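Search articles, companies, people
Search

The man who bought his rival and kept the worse logo

Tamás Fodor took the call that closed his $17 million funding round in the parking lot of a tire shop, where he was waiting to hear how bad it was. It was bad. He bought four tires, drove back to the office and told everyone they had been funded by Layug and that he would be expensing a tire.

"Just the one," he says. "I felt we should start as we meant to go on."

Fodor runs Cutau, an online classifieds site for people who need to empty a house, a garage or a shop and don't want to photograph every fork. Sellers list a whole room at one price. Buyers, mostly small dealers, bid on the room and haul it away. In June the company swallowed Mivby, which did the same thing in the same cities with a nicer app. The new money is meant to pay for that deal and for at least one more.

I ask why he bought a company with a better app and then shut the app down.

"It was a beautiful app," he says. "It took their people two years. You could zoom in on a lamp until you could see the dust. And the dealers hated it. A dealer is in a van, he has one thumb free, he wants a price and an address."

Cutau's own app gives you a price and an address. It looks like something a bank made in a hurry. The logo, a lowercase c with what may be a handle on it, was drawn by Fodor himself, and Layug's partners asked twice during the talks whether he was attached to it. He said yes both times. He tells me he wasn't until they asked.

The merger left him with 16 people from Mivby and a set of duplicate jobs, which he describes as "two of everybody, like the ark, but with stock options." Most stayed. The two finance teams now share a table, and for the first month they kept separate spreadsheets and compared them on the sly. He let it go on. The totals improved. 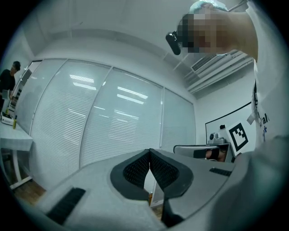 Pricing is where he gets animated. A room lot has to carry a number before anyone has been through it properly, and Cutau's number comes out of old sales, zip codes and a certain amount of nerve. The trouble is always the small stuff. Take a small amber bottle standing on a floor, the kind of thing you barely notice at the back of a photo. "That could be worth nothing or it could pay for the van," he says. "A seller will never mention it. A dealer will see it from across the street and also never mention it." The company used to ask sellers to write down anything unusual. What they got back was a great many paragraphs about Grandma.

So now there's a fee. Cutau takes a cut from the buyer, and nothing from the seller unless the lot is pulled after a bid, in which case the seller owes $400. Reviews mention this fee with some warmth. Fodor has read them.

"People pull a lot because their cousin came over and said it's worth double," he says. "I have nothing against cousins. But the dealer already rented the truck."

Does he worry that the charge scares people off?

"I'd like it to scare the ones with cousins."

Layug, for its part, seems to have put its money in for the dealers. The firm declined to talk to me beyond a statement that used the word "liquidity" four times, so I'll leave it there. Fodor's version is that a site like his has one real asset, which is a few thousand people who will show up with a truck when they say they will, and that everything else can be copied over a long weekend. He says he told them this in the first meeting. He then showed them a slide deck that contradicted it, on the advice of his lawyer.
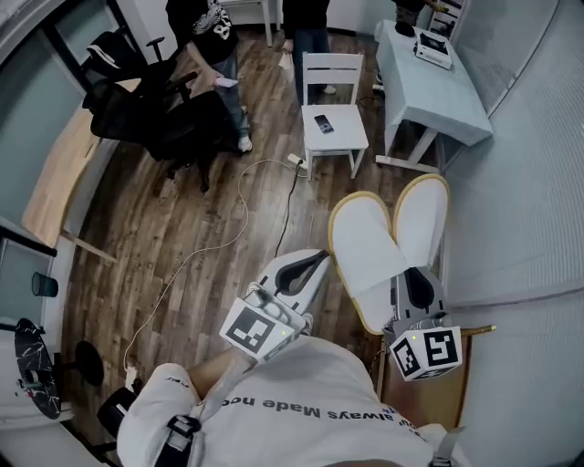 The next purchase is Wutunis, a clothing resale outfit, and he is less breezy about it. Clothes are a misery to classify. One seller's slippers are house shoes to the next and "misc. footwear" to the third, and a white pair with a tan rim can be filed as white, cream, beige or, in his favorite case, "normal." T-shirts with writing on them are worse, he says, as people type in whatever part of the slogan they can see and let the buyer guess at the rest. Wutunis has a team that does nothing except clean this up. He wants the team. He is lukewarm on the clothes.

"I don't care about fashion, you can look at me and know that," he says, and I look, and he's right. "But half of every bedroom we sell is closet. Right now the dealers bid as if the closet is empty, and then they sell what's in it. They're not stupid. I would like a little of that money."

The Wutunis talks have gone on longer than the Mivby ones. He blames the lawyers, then the accountants, then himself for insisting that the combined company keep the name Cutau. The other side would prefer almost anything else. There has been a suggestion of a hyphen.

On whether any of this makes a profit, he is direct. It does in the older cities and doesn't in the newer ones, and the funding exists so that there can be more newer ones. I point out that this sounds like a plan to lose money faster.

"For a while," he says. "It's in the deck – a different slide."

He has to go. The tire shop has called about the alignment.

3 comments

vanman_dale
Been buying on there since before Mivby. Thumb comment is accurate. I miss the map from the other app, though. Bring back the map.

R. Pruitt
I paid the $400. It was my brother-in-law, not a cousin.

lotsoflots
If they start pricing the closets separately I'm out. Please don't give him ideas.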